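Tallunell two-arm bench kit, reviewed after a spring in a shared workshop

Bought by: our workshop, split between members
Build time: four evenings
Used for: sorting and shelving soft items
Would buy again: yes, with different cables

The Tallunell kit comes in two boxes, one per arm, plus a long flat carton with the front rail in it. We ordered it in May to replace a pair of printed arms that had worn out their shoulder gears. It is sold as a bench kit for home builders and small shops, and the price reflects that. You get the arms, the mounting plates, the cables, two controller boards and a bag of screws. You do not get an enclosure, a power supply or anything for the arms to pick up.

Assembly is mostly bolting. The links arrive with the motors already seated in the black housings, so the work is joining one section to the next and getting the joints square. Oisín McGrath and I built one arm each and compared them at the end of every evening. His was straighter than mine. The manual shows the elbow from one side only, and I put a bracket on backward and had to take out 14 screws to turn it around. Anyone building both arms should finish the first one completely before starting the second.

The wide aluminum rail is the best part of the kit. Both mounting plates clamp to it, and the grooves let you slide an arm along before you tighten it down. We tried three spacings and settled on the widest one, which gives the elbows room to swing outward. Once clamped, the plates have stayed put. I check them with a hex key at the start of each session and have yet to find a loose bolt.

We built the enclosure ourselves from metal corner posts and light-colored panels. The shelf was a two-tier unit from Kurkero, and we set it at an angle on purpose. With a shelf parallel to the rail, both arms come at it the same way and you learn very little about reach. Plush toys are a good load for a first project. They are light, they give when a finger hits them, and a bad grasp costs nothing.
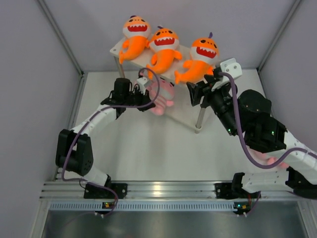
The grippers are fine for soft things and only fair for hard ones. The fingers close evenly and hold a stuffed toy by a fin or a fold of fabric without trouble. On a smooth plastic cup they slip unless you add rubber pads. Tallunell sells pads, but we cut ours from a sheet of drawer liner and they have held up well. Replacing a fingertip means two screws and a few minutes.

Reaching between shelf boards is where the size of the wrist starts to matter. The gripper is bulky behind the fingers, and on a lower shelf you have to plan the approach from the side or the housing meets the upper board first. We raised our upper board once already. If I were starting over I would pick a taller shelf.

Now the cables. They are purple, they are long, and they stand away from the wrist in a big loop. The length is there so the wrist can turn all the way without pulling a connector, and we have never had one come out. The loop does get in the way when an arm works close to something. We tied the lower run to the white links and left the top free, as the manual says. A shorter set would suit a small enclosure better. Scanlon makes one, and I have it on order. 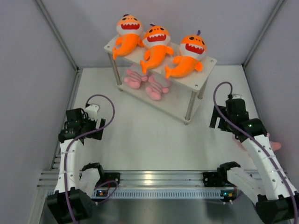
Software is a separate download. Setup took one evening, most of it spent getting both controller boards recognized at the same time. The fix was to plug in the left board, wait for it to register, and then plug in the right one. The calibration routine walks you through each joint and is clear. Motion recording works and playback is repeatable enough for our purposes. The log fills up after 2,000 moves and then stops without a warning, so export it often.

Noise is low. You can talk over both arms running. The motor housings got warm after long sessions with the arms held out, and we now park them between runs.

I also looked at the Tinier kit before buying. It costs 500 dollars less and has a smaller wrist, but it mounts to a tabletop with screws and has no rail. For a single arm on a desk at home I would consider it. For two arms that have to share a space, the rail is worth paying for.

Spare parts have been easy to get. We ordered one replacement elbow motor and a second bag of screws, with shipping under 50 dollars for the lot. The motor came with its own instruction sheet, printed larger than the one in the manual, and it shows the bracket from both sides.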